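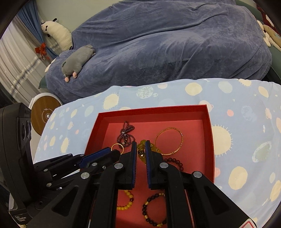 Sterling chain gone black in patches, baking soda paste or dip?

Asked by Olesia Chornovol, 13 August 2025

Got a bunch of my aunts old jewelry, mostly silver I think, some just costume. One chain is stamped 925 and it's nearly black near the clasp. Tried dish soap, did nothing. Also a ring with a pearl, dull looking. Can I do the foil and baking soda thing with all of it at once? Need the chain for a wedding. Don't want to wreck anything.

3 answers

Glória Valente
Not all at once, no. Foil bath is ok for the plain 925 chain. Line a bowl with foil shiny side up, spoon of baking soda, hot water, chain has to touch the foil. Few minutes. Smells like eggs, normal. Rinse, dry it really well, esp the clasp, theres a little steel spring in there and it rusts.
Keep the pearl OUT. Damp soft cloth only, same for anything glued or plated. Costume stuff the plating can come right off.
If the chain is oxidized on purpose (dark in the grooves, bright on top) the bath will strip that too. Check first.

sollotside86
toothpaste. works fine been doing it for years

Reply from Glória Valente: please don't, it scratches. Silver is soft.

Lưu
Agree w/ the foil thing. For touch ups after I use a Stelleo cloth, don't wash it, the polish is in the fabric and you'll lose it. Goes black fast, still works. Store the chain in a zip bag with the air pushed out. If the clasp is still dark after two rounds take it to a jeweler, mine did it while I waitied.

Was this helpful? 86 people said yes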